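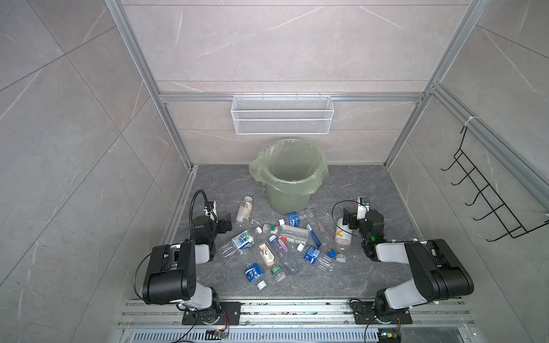 Ein Roboter sieht die Flasche doch sofort, warum fährt er dann nicht einfach hin und nimmt sie? So hat Fletcher Kereama gefragt, als unsere Seite zum ersten Mal auf der Homepage der Robotik-AG stand. Die Frage ist gut, und die Antwort dauert ein bisschen länger.

## Sehen und Erkennen

Eine Kamera macht Bilder. Ein Bild besteht für den Computer aus sehr vielen kleinen Punkten, und jeder Punkt hat eine Farbe. Die Farben sind als Zahlen gespeichert. Von einer Flasche weiß die Kamera nichts. Das Wort „Flasche“ kommt erst durch ein Programm dazu, das gelernt hat, welche Punkte zusammengehören.

Unser Programm heißt Tisico. Die Gruppe vor uns hat es angefangen, und wir haben es im Juni weitergeschrieben. Tisico bekommt ein Bild und soll sagen: Dort liegt eine Flasche, und der Deckel zeigt in diese Richtung.

Bei einer Flasche mit buntem Etikett klappt das meistens gut. Schwieriger sind durchsichtige Flaschen. Durch sie hindurch sieht man den Boden, und wenn der Boden ein Muster hat, dann hat die Flasche auch ein Muster. Außerdem spiegelt sich das Licht im Plastik. Ein heller Fleck auf der Flasche kann für das Programm genauso aussehen wie ein heller Fleck auf dem Stein.

## Warum die Kamera am Arm sitzt

Halte dir ein Auge zu und strecke den Zeigefinger aus. Versuche nun, von der Seite die Spitze eines Bleistifts zu treffen, den jemand anders festhält. Wahrscheinlich tippst du ein paarmal daneben. Mit nur einem Auge ist es schwer zu schätzen, wie weit etwas weg ist.

Ein Roboterarm mit einer kleinen Kamera am Greifer kann sich helfen. Er bewegt sich ein Stück und macht ein neues Bild. Dinge, die nah sind, rutschen im Bild weit zur Seite. Dinge, die weit weg sind, rutschen nur wenig. Aus dem Unterschied kann das Programm den Abstand berechnen. Du kennst das vom Autofahren: Die Leitpfosten sausen vorbei, der Kirchturm am Horizont bleibt fast stehen.

Die Kamera am Arm hat auch einen Nachteil. Sie sieht nur das, was vor dem Greifer liegt. 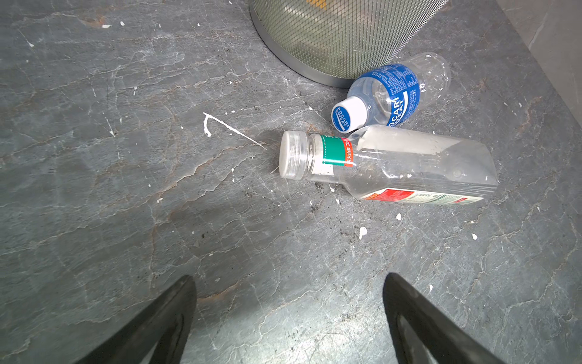 Deshalb muss das Programm sich merken, wo die anderen Sachen liegen, auch wenn sie gerade nicht im Bild sind. In der AG nennen wir das die Liste. Auf der Liste steht für jede Flasche der Ort und die Richtung. Rollt eine Flasche weg, stimmt die Liste nicht mehr, und der Arm muss noch einmal nachsehen.

## Zugreifen

Ein Greifer mit zwei Fingern ist einfacher gebaut als deine Hand. Er kann auf und zu. Bei einer liegenden Flasche sollen die Finger links und rechts vom Bauch herunterkommen. Kommen sie schräg an, schieben sie die Flasche weg oder drücken auf den Deckel.

Dann geht es um die Kraft. Leere Plastikflaschen geben nach. Drückt der Greifer zu schwach, rutscht die Flasche heraus. Drückt er zu stark, knickt sie ein, und eine geknickte Flasche hat eine neue Form, die Tisico vielleicht nicht mehr erkennt.

Die AG hat etwa 49 Versuche aufgeschrieben. In unserem Heft stehen dazu solche Sätze:

- Flasche erkannt, Finger zu weit rechts
- Deckel für eine kleine Flasche gehalten
- gegriffen, beim Hochheben verloren
- gegriffen und eingeworfen

Auch die Fehler werden aufgeschrieben. Wenn dreimal hintereinander „zu weit rechts“ dasteht, suchen wir zuerst in der Rechnung für den Abstand.

## Zwei Arme, ein Haufen

Mit zwei Armen kann man schneller aufräumen, wenn sie sich nicht in die Quere kommen. Wir haben eine einfache Regel: Jeder Arm hat seine Seite. In der Mitte darf immer nur einer arbeiten. Der andere wartet so lange, bis der Platz frei ist. Das ist wie auf einer engen Brücke, über die nur ein Auto passt.

## Probiert es selbst

Ihr braucht ein paar leere Flaschen, einen Eimer und 2 Kinder. Ein Kind ist der Arm und schließt die Augen. Das andere Kind ist das Programm. Erlaubt sind nur diese Befehle: vor, zurück, links, rechts, hoch, runter, auf, zu. „Nimm die Flasche“ gilt nicht.

Tauscht nach jeder Flasche. Wer möchte, schreibt die Befehle mit und liest sie bei der nächsten Runde einfach wieder vor. Legt die Flasche dafür vorher ein kleines Stück weiter nach links und schaut, was passiert.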